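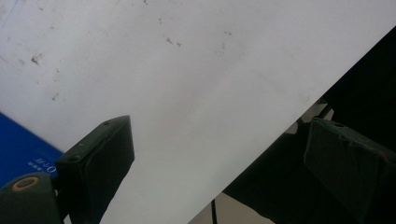

The gripper's view in the middle of a page task. White sheet, blue thing under it, both fingers in view.

I finally have numbers for the page-turning work, so this is the write-up I said I'd do in February.

The question was small. When you train a policy from handheld gripper demonstrations, and the object is thin and mostly white, does it help to give the policy a short history of images instead of only the latest one? My guess was yes. With a white sheet across most of the view there is very little for the network to hold on to. There are a few specks, an edge, some soft shading, and the fingers. A single image doesn't say much about which way the paper is going.

I collected 137 demonstrations with the handheld tool, all at the desk in my workroom. The tasks were lifting a loose sheet off whatever was under it and pulling it to one side. I threw out 12 of them, mostly ones where I lost the sheet and grabbed at it again in a hurry. I kept the slow recoveries. I think those matter, but I haven't tested that separately.

Training used Larker, my own small fork of the code I used for the cup experiments. The only changes between runs were the number of past images and the random seed. The long-history version sees 2 seconds of past images. The short one sees the current image only. Same encoder, same action head, same crop.

Then I ran each policy 20 times on the arm, with the sheet placed by hand from a list of starting positions I had written down in advance. I named that list Dristlow so I'd stop mixing it up with the older one, Tanunura, which was made for rigid objects and puts everything too close to the middle of the desk.

The long-history policy did worse. It finished 12 of its 20 trials. The single-image policy finished all but 2.

I didn't believe it, so I went back through the failures on a Sunday afternoon. Most of them looked alike. The gripper would come in, slow down near the edge of the sheet, and stay there. My reading is that the policy had learned to copy its own recent motion. In the demonstrations I tend to pause just before closing on paper, and a policy that can see the pause in its history has a good reason to keep pausing. The single-image one can't see that it has been waiting, so it goes ahead and closes.

This is a known problem with imitation learning and I should have expected it. What surprised me was how strong it was on paper. On the cup task, history made no difference I could measure.

I tried one fix, which was dropping the past images at random during training. That got rid of most of the freezing -- but I only had time for a handful of trials before I had to take the wrist apart, so I'm not putting a number on it yet.

Things I'd be careful about. It's one desk and one person's habits. Two people with different timing might not produce the same pause. The lighting was whatever came through the window plus a lamp, and shadows on white paper change a lot through the day. I also didn't vary the paper weight.

Next is the dropout version on the full Dristlow list, and after that the Mikkelsen setup, where the pages are bound and don't come away when you pull.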